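Suturing practice

Suturing practice is the rehearsal of surgical stitching away from the operating theatre, usually on a pad, a piece of animal tissue or some other stand-in for the body. It is one of the oldest habits in the training of surgeons, and also one of the homeliest, being done as often at a kitchen table as in a teaching room. The aim is simple enough to put into words — to bring the two sides of a cut together so that they lie neatly against each other — and it takes a good many evenings before the hands will do it without being told.

Materials

Almost anything soft that will hold a stitch has been pressed into service at one time or another. Beginners have long made do with banana skins, orange peel, chicken thighs and pigs' trotters, each with its own character. Banana skin tears if the thread is pulled too hard, and so teaches a light touch very quickly; trotters are tougher and rather closer to human skin, but they do not keep, and they are unpopular with anybody sharing the refrigerator. Moulded pads of silicone or foam came later and are now the usual choice for home practice. They are commonly made in layers, a thin skin over a softer bed, sometimes with a mesh in between so that the thread does not cut its way out.

Thread is sold in many thicknesses and several colours. Black is a great favourite with learners, because it shows up well against pale or pinkish surfaces and makes a crooked row impossible to overlook. It may be braided, in which case it is supple and holds a knot kindly, or made as a single filament, which slips more smoothly through the tissue but is springy and likes to undo itself. A reel of 50 metres will see a patient beginner through a good deal of practice, and short ends can be saved for knot tying on a chair leg or a drawer handle.

Holding and passing the thread

The instruments are nearly always worked in pairs, one for each side of the wound. In ordinary open stitching these are a needle holder and a pair of toothed forceps. In keyhole and robotic work they are graspers, slender tools with small jaws at the end of a shaft, and the surgeon must learn to hand the thread from one to the other without the comfort of fingertips. A large part of early practice is given over to this passing to and fro, which looks like nothing much and is surprisingly hard to do gracefully.

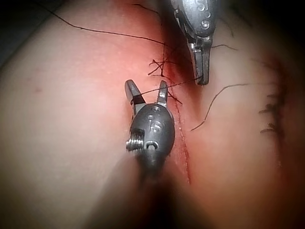 Two graspers and a strand of black suture thread beside a narrow incision line.

Since the jaws are hard and the thread is fine, learners are taught to grip it gently and to avoid pinching the same spot again and again, as a crushed length may fray or snap when the knot is drawn down. They are also taught to keep the loose tail short. A long tail wanders, catches on things and has to be hunted for, and a great deal of time can go by in this way!

Common stitches

The simple interrupted stitch is generally learnt first. Each one is tied and cut separately, so that if a single knot fails the rest of the row still holds. The continuous or running stitch uses one length of thread from end to end and is quicker, though the tension has to be kept even all the way along. The mattress stitch, in its upright and sideways forms, takes a wider bite and is useful where the edges tend to roll inwards. A common exercise is a row of 12 interrupted stitches along a straight cut, repeated until the spacing looks right without measuring.

Faults and their remedies

The commonest fault is pulling too tightly, which puckers the edges. Uneven bites come next, leaving one side standing a little proud of the other — a matter of patience more than strength, and one that usually improves when the learner slows down and sits comfortably in a good light.

See also

Knot tying
Needle holder
Surgical suture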